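Flanagan House Community Kitchen
Minutes of the Kitchen Users' Meeting, 4 Dec 2019

Present: Finbarr Corrigan (chair), Amnuay Nilsuwan, Liam Hanrahan, Kieran Noonan (minutes)
Apologies: Hjalti Lund

1. Minutes of the previous meeting
The minutes of the November meeting were approved with one correction. Under item 4, the supplier of the storage racks should read Valarar, and not Kelis as recorded.

2. Matters arising
The leak under the second sink has been repaired and the invoice paid. The replacement shelf for the dry goods closet has not arrived. Mr. Hanrahan will call Valarar again and report by e-mail.

3. Budget
The chair reported that $300 remains for small equipment until the end of the fiscal year. A request from the Erkell baking group for a second stand mixer was discussed and deferred. It was agreed that $96 be set aside for paper goods, including cups, and that any further requests be sent to the chair in writing.

4. Use of the kitchen
Mr. Nilsuwan presented the booking sheet. The kitchen was booked for 83 hours in November, with evenings almost full and mornings lightly used. Mr. Lund had asked in writing whether groups could book in half-hour blocks. The meeting preferred to keep to full hours - short bookings leave too little time for cleaning between groups.

5. Drinks table
The meeting considered how the table used for preparing cold drinks should be kept. Mr. Nilsuwan noted that weighing and cutting are often done at opposite ends of the room, with a good deal of walking back and forth. He proposed that the digital scale stay in the middle of the table, with the bamboo board in front of it for dried lemon slices and other garnish. Syrups should be kept in squeeze bottles with their caps on.
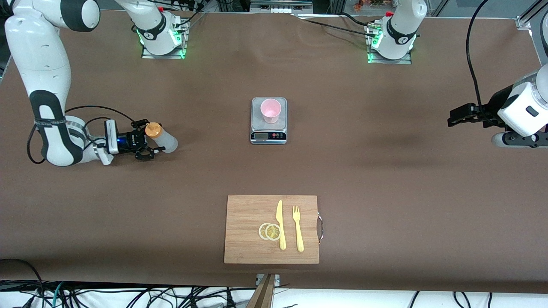

Mr. Noonan asked whether the scale should be put away at night. After discussion it was agreed that it may stay out, provided it is switched off and wiped down. Cups are to be placed on the platform before the scale is set to zero. Bamboo boards are to be washed by hand and dried upright - two were lost to the dishwasher last year.

Plastic knives and forks may be used for handling garnish. Mr. Hanrahan asked that they be washed and returned to the drawer and not thrown out. Agreed.

Action: Mr. Nilsuwan to write a one-page notice for the wall. Mr. Hanrahan to order 25 bottle labels.

6. Other business
The key to the pantry is again missing from its hook. Members are asked to check their coats and bags. The chair will have a spare cut if it is not returned within a week.

7. Next meeting
Date to be confirmed by the chair. Items for the agenda should reach Mr. Noonan in advance.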